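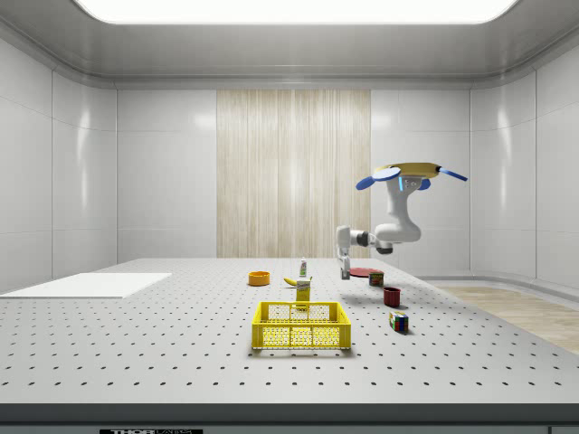

Dzintra Vaher had run 882 tables by the time the sandwiches arrived, and she still bounced in her chair when a new one loaded. The method was so simple that she had explained it to her bus driver. You taught an arm to pick things up in a made-up room, you kept every picture it saw while it learned, and then you moved one object a hand's width and asked it to try again. If it had learned the object, it would follow. If it had only learned the place, it would reach for thin air. Today's pick was the banana, lying there beside the yellow basket with the orange bowl on its other side, and Dzintra had been waiting for it since February.

"The banana is a pig," said Harish Singhal, with his mouth full.

"The banana is wonderful! It's curved, so the arm has to choose."

She had called the arm Esell, after her grandmother's village – Harish had wanted Skundo, and still used it when she was out of the room. 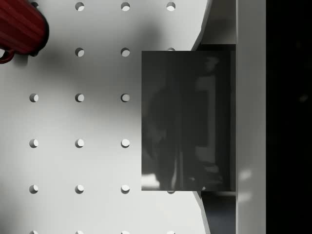 What she loved most was the close view, the one from the wrist. Harish thought it was useless. Half of it was the hand itself, he said, and the rest was a lot of holes in a board. But Dzintra had a theory about shadows, and she had bored all of Turirmont with it. Look at the mug, she would say, up in the corner with its red ridges. There was hardly any mug to go on, and yet its shadow came right out across the holes, big and soft, like a sign pointing home. Couldn't an arm use that?

"So switch the shadows off," Harish said at last. "Run the lot again without them, and see if it gets worse."

She stared at him. Then she kissed the top of his head, which surprised them both, and started typing.

They gave it 500 tables with shadows and the same 500 without. It took until dark. The cleaners came and went, the heating clicked off, and Dzintra put her coat on and kept reading the misses aloud as they came up.
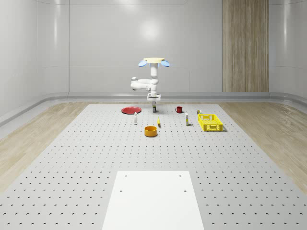

"With shadows, 207," she said. "Misses, I mean. How many for yours?"

Harish scrolled down, and scrolled back up, and took his glasses off.

"Go on!"

"Three hundred and forty. And it's nearly all mugs and bowls. The flat things hardly changed."

Dzintra made a noise that brought Ingvar Gunnlaugsson out of his office at the far end of the corridor. He stood in the doorway with his scarf half wound and listened to the whole thing twice, once from each of them, and the second time he sat down.

"You'll want to move the lamp," he said. "If it's reading shadows, move the lamp and it should miss in a direction you can guess beforehand."

"Yes! Yes, that's it exactly." 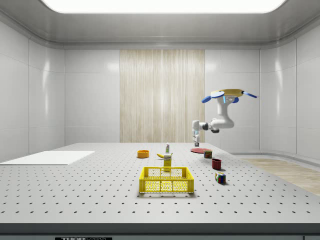 "Write the guess down first," said Ingvar. "On paper. Then seal it."

So she wrote it on the back of the sandwich bill, folded it over and made Harish sign across the fold. He wrote Skundo. She let him have that one, pulled the keyboard towards her and began to shift the light, a little to the left.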